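# The curtain club

On a Saturday in April, at an hour when most students are asleep, Ilaria Ferri's robotics club meets to teach a robot to deal with curtains. The club has been at this since the start of the academic year. It has, by its own estimate, watched 1,951 attempts, and its members now hold opinions on voile.

Ferri teaches control theory on weekdays and runs the club at weekends for no money and a fair amount of cake. She set the problem herself. Previous years had stacked cups and sorted socks, and she felt they were getting smug. "A cup stays where you put it," she says. "A curtain has a view on the matter."

The entry rules for the Handley Cup, the student competition they are working towards, fit on one side of paper. A two-armed robot has to open and close a pair of curtains at a real window, with real daylight coming through it. No studio lamps, no markers sewn into the hem. Each team gets 30 minutes, and points come off for anything that ends up on the floor, a clause Thomas Leone believes was written with his team in mind.

Leone is a second-year and looks after the hands. He talks about fingertips the way other people talk about trainers. The current pair are thin and pointed, made to slide in behind a fold, and they replaced a blunter set that pushed the fabric politely along the rail without ever getting hold of it. 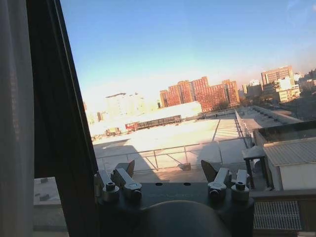
*Fingers open at the club's window, with low sun on the rooftops and the brick towers beyond.*

The sun is the other opponent. Low light bounces off the pale roofs and straight into the cameras, and a sheer curtain with glare behind it is, to software, a rumour. Hiyori Koyama, who writes most of the vision code, spent the autumn training on footage gathered on grey afternoons and was very pleased with it. Then came a cold, bright morning and the robot made a series of confident grabs at the sky.

She has since become the club's weather correspondent. There is a spreadsheet with a column for cloud. When the forecast is bad (meaning good) she messages everyone the night before, and whoever turns up first gets the chair with arms.

The software that holds all this together is called Istora, and was written by a student who graduated and left no comments in the code. Sudheer Iyengar inherited it. He describes the experience as like moving into a house where every switch turns on a light in some other room. He has rewritten up to 1,000 lines, and the bit that makes the left arm wait for the right is now all his own work. It waits beautifully. Getting it to stop waiting took until February. 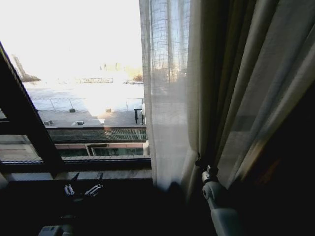 What the judges want to see is the two fabrics treated differently. The heavy curtain forgives a clumsy grip and then objects to being moved; the sheer one moves if you breathe on it and slips out of anything gentler than a pinch. Where they overlap, the robot has to decide which it is holding. Koyama's code gives it a percentage. Leone would prefer it gave an answer.

There is a modest rivalry in play. Allemum, last year's winners, are said to have a robot that can do tie-backs. Ferri's lot heard this from Italo Caruso, who judged the heats and is not meant to tell anyone anything, and they have been brooding on it ever since. Iyengar thinks the tie-backs are a bluff. Leone has quietly ordered some cord.

I asked Ferri what a good result would look like. She thought about it while two of her students argued over whether a fold was a fold or a crease. Mid-table, she said, and the curtain rail still attached to the wall. Then she went to see about the kettle, and Koyama asked if I would mind moving my chair, as my shadow was getting into the data.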